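Guides > Kitchen > Scales > Grekley Pop > Section 2: Setting up and zeroing

14 comments | 37 shares

2. SETTING UP YOUR POP SCALE

I've set up more of these little Grekley scales than I care to admit (mine, my mother's, three for the bread class in Wundton), and the printed sheet in the box skips half of what you need. So I wrote my own. You'll want the scale, its batteries, the 100 g check weight from the foam tray, and a table that doesn't wobble.

2.1 Picking a spot

1. Clear enough table for the scale plus your biggest bowl. Don't set up on a tablecloth or a cutting board, as the feet sink in and the numbers creep.
2. Press down on each corner of the table in turn. If it rocks, fold a bit of card under the short leg and try again.
3. Stay away from the fridge, the dishwasher and any fan that's running. I once spent a whole Wednesday morning blaming the scale for what was really a ceiling fan!

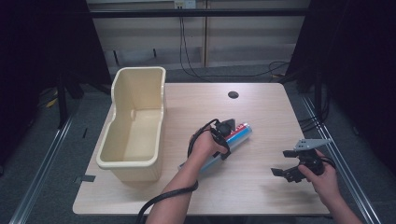 4. Slide off the battery door, put the batteries in the way the little drawing shows, and close it until it clicks. If you only get a half click, open it and start over, or it'll fall off the first time you pick the scale up.
5. Turn the scale right side up and screw the feet in or out until the bubble sits inside its ring. Turn them a little at a time. I always overshoot and have to come back.

NOTE: If you move the scale, even to the other end of the same table, look at the bubble again. Mine lives on the counter and travels to the table for baking days, so this is a habit by now.

2.2 Zeroing

1. With nothing on the plate, hold the round button until the display goes blank, then let go.
2. Wait 60 seconds. Don't lean on the table while you wait (I know, I do it too).
3. The display should read 0. If it flickers between 0 and 1, go back to the bubble and check the feet.
4. Put the check weight in the middle of the plate. You're hoping for 100. If you get it, lift the weight off and put it somewhere you'll find it again.
5. If you don't, tap the round button twice with the weight still on, wait for the beep, and take the weight off.

CAUTION: Never use a soup can or a bag of sugar as the check weight. What's printed on the label is only what's inside, and the can or bag adds its own bit on top.
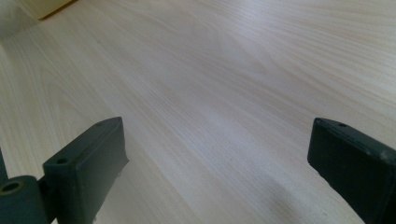 The display on the Pop is the plain gray kind with no backlight, so where you put the scale makes a big difference to how easily you can read it. Sit down where you'll be working and look at the numbers from there before you commit. A pale, smooth tabletop with a slight gloss, like the one in the photo, bounces daylight back at you, and you can see how much more washed out the wood grain gets toward the upper right. I'd park the scale over on the calmer part and turn the display away from the glare. A matte placemat next to it (next to it, please, never under it!) helps too.

2.3 Trying it with a bowl

1. Set your empty bowl on the plate and wait for the number to settle.
2. Tap the round button once. It goes back to 0 with the bowl still on.
3. Pour in flour until you reach 400. Go slowly near the end, because the display runs a beat behind your hand.
4. Tap again and add water. My everyday loaf goes all the way to 700 g in the one bowl, flour and water together, with the salt after that.

NOTE: If you own the Priltano bowl with the rubber ring on the bottom, put it down gently and straight. The ring grabs the plate and can drag it sideways, and then you're back at 2.2.

Next: Section 3, Cleaning the plate and changing units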